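Learning From Kitchens as They Are
A Panganiban study asks how much household variety a robot needs to see before it can handle a bowl

Robot learning has long depended on the laboratory table. The table is level, the lighting is fixed, and the objects are chosen in advance by the people who will later judge the result. Systems trained under those conditions often perform well under those conditions and poorly elsewhere. A research program at the Panganiban Institute has spent the past two years studying the second half of that statement, and its findings on kitchen tasks were presented to partner laboratories in December.

The program, named Zidard, collects demonstrations without a robot present. A person holds a gripper with two fingers, fitted with a camera, and uses it to carry out an ordinary household task. The camera records what the gripper meets, and the motion of the hand is recovered from the recording. A control policy is then trained on the result and transferred to a robot arm carrying fingers of the same shape.

Handheld collection is an established approach, and the institute makes no claim to have originated it. The question Zidard set out to answer concerns the mix of data. Given a fixed budget of demonstrations, is it better to record many repetitions in a few rooms or a few repetitions in many?

To find out, the researchers assembled a collection of 3,749 demonstrations of tasks involving bowls, basins, cups and lids. Participants worked in their own homes, at their own tables, with their own dishes. They were asked to leave the room in its usual state. Tablecloths stayed on, groceries stayed where they had been put down, and curtains were opened or closed as the household preferred.
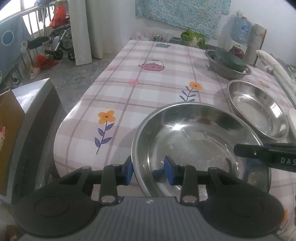 Metal tableware received particular attention in the study. A polished bowl has little texture of its own. Much of what a camera records from its surface is the reflection of other things, including the window, the ceiling and the gripper itself, and these change whenever the bowl or the camera moves. The rim is the most dependable feature, but it is thin, and a finger placed slightly too high closes on air. A finger placed too low may push the bowl across the table before the grip is made.

The first round of training used the complete collection and served as a reference. The second used a reduced set of 1,626 demonstrations, selected so that every participating household remained represented. A third set of the same size was drawn from a small group of households that had contributed the most recordings. All three policies were then tested on the same arm, in rooms that appeared in none of the training data.

The reduced set drawn from every household came close to the reference. The set drawn from a few households did not. Its policy reached confidently for bowls on plain surfaces, but it hesitated over patterned cloth and sometimes closed its fingers on a bright reflection short of the rim. Adding further repetitions from the same rooms brought little improvement.

The researchers draw a limited conclusion. For tasks of this kind, a new room appears to be worth more than another recording in a familiar one. They caution that the finding may not extend to tasks that demand fine force control, such as fitting a tight lid, where repetition by a skilled hand could matter more. The test rooms were also furnished homes in a single region, and kitchens elsewhere may present difficulties that the collection does not cover.

There were practical lessons as well. Early recordings made by participants unfamiliar with the tool contained abrupt wrist movements that a robot arm could not reproduce. The institute's engineering partner, Fasell, responded with a short practice routine to be completed before each session. Recordings that still exceeded the arm's speed limits were removed automatically. Failed grasps followed by a successful second attempt were kept, and the team credits them with teaching the policy to recover when a bowl slides.

Work now moves to the institute's site at Clernaten, where the next phase will address stacked and nested dishes. These introduce a problem the present system handles only in part: deciding which of several overlapping rims belongs to the object to be lifted. Recruitment of households for that phase has begun, and participants will again be asked to change nothing before the session starts.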